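Towel handling with paired hand-held grippers: gallery

Stekent Manipulation Group. Page kept by Mingxuan Lu and Zeyu Dai.

The set is called Wellum. It holds demonstrations of cloth handling recorded with two hand-held grippers, one in each hand, and no robot in the loop. The operator does the task directly. A tracker gives the position of each gripper, and the gap between the fingers is logged alongside the pictures. A policy trained on the result is meant to run on a two-armed station whose end effectors share the finger geometry of the hand-held units.

The target for the first release is 2,000 accepted episodes. The pages for rigid objects and for drawers are separate and use an older recording format, so the two should not be merged without conversion.

An episode in Wellum covers one cloth. The cloth is taken out of a basket, brought over the table, laid down and folded in half. Half of the sessions run the task in reverse, with the cloth going from the table to the basket. The direction is stored in the episode header. It should not be inferred from the first view, as the operator is allowed to begin with the grippers in any position over the work area.

Three views from the basket task follow.

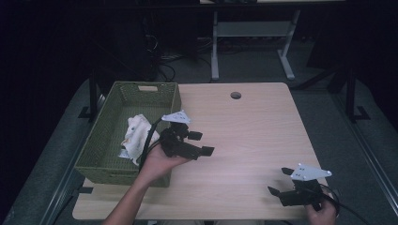

Head view. White cloth in the basket, both grippers open. The white triangular plates on top belong to the tracking set-up.

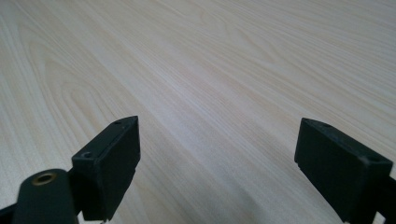
View from one of the grippers, fingers apart over bare table.
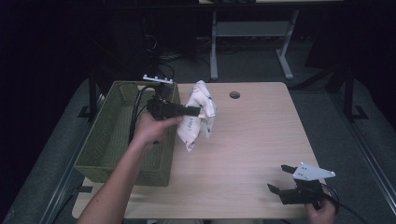

Head view. Cloth held in the left gripper beside the basket, right gripper open and low.

Each stream is stored at its own rate and aligned afterwards by timestamp. We tried forcing all the streams to a common clock during recording and gave it up after a week. The slowest stream held back the rest, and a dropped packet on one cable would stall the whole episode. Alignment after the event costs some processing time but loses nothing. The offset between the head view and each gripper view is measured at the start of every session by closing both grippers sharply three times. The closure is easy to find in the finger-gap signal and in the pictures.

The operator's instructions are short. Move at a normal pace. Do not pause to think with the fingers half closed. If a grasp misses, try again without stopping the recording. Keep the second gripper above the table when it is waiting, and do not rest it on the floor rail or in the lap. The last point was added in September, after a batch in which the idle gripper spent most of its time out of the head view and the tracker drifted badly whenever it came back.

Failed grasps are kept. Earlier sets at Stekent removed them, and the policies trained on those sets had no useful behaviour after a miss. They would carry on to the fold with nothing in the fingers. Episodes with one or more retries now carry a retry flag and the frame index of each opening and closing. Users who want clean demonstrations only can filter on the flag. Our own training runs do not.

An episode is rejected for any of the following:

Loss of tracking on either gripper for longer than half a second.
Cloth dropped outside the table edge.
A cable caught between the fingers.
Hands swapped during the episode.
Finger-gap signal missing or frozen.

Cable capture is the most common of these. The leads have to be long enough to let the operator reach the far side of the table, and slack tends to gather near the basket. Zeyu Dai has tested a wrist clip that sends the lead back along the forearm. It reduces the problem for the right hand. The left hand still needs work, and sessions recorded with the clip are marked in the header because it changes how operators turn the wrist.

Cloths are drawn from a pool of 66. The pool includes plain and printed pieces, thin and thick weaves, and several that have been washed often enough to lose their shape. A cloth is not ironed or flattened between episodes. It is picked up, dropped into the basket from standing height and left as it falls. Resetting by hand produced starting states that were too much alike, and the loss curves looked better than the robot did.

The table position is fixed. The basket is not, and the operator moves it between blocks. Lighting is varied on purpose across sessions, mostly by switching ceiling panels on or off in the recording bay at Promatstead. We do not add coloured light.

On the gripper views, note that a large share of frames contain little apart from the fingers and the table surface. This is normal for the approach and retreat phases. An early version of the loader treated low-detail frames as faulty and skipped them, which removed most of the free motion from the training data and left the policy jumping between contacts. The filter has been taken out. Anyone with a copy of the loader from before that change should update it.

The finger-gap reading is given in millimetres, with zero at full closure on nothing. Thick cloth gives a small positive reading when held, and thin cloth may give one too small to tell apart from zero. The reading should not be used alone as a test for a successful grasp. We label grasps by hand from the head view, with a second pass by a different person on a sample of 300 episodes. Where the two labels differ, both are kept.

Labels are plain text and cover the phase (approach, grasp, lift, carry, place, fold, retreat), the hand in use and the outcome. Phase boundaries are set where the motion changes, which is a judgement. Different labellers place the start of the lift at slightly different points, and models that rely on an exact boundary there should be given some tolerance.

Known faults in the current build:

Session blocks recorded on the Ó Súilleabháin head mount have a slight tilt compared with the rest. The calibration file corrects for it, but only if the mount type is read from the header.
Version 2 of the header writes the direction field in capitals. Version 1 does not. The loader accepts both.
In a few early blocks the left and right gripper streams carry each other's names. They are listed in the errata file and will be corrected in the next build.

Uploads to the internal store run on Thursday evenings. Requests for a cloth type or starting state that is missing from the set should go to Mingxuan Lu, with a note of the failure seen on the robot and, if possible, the log from that run.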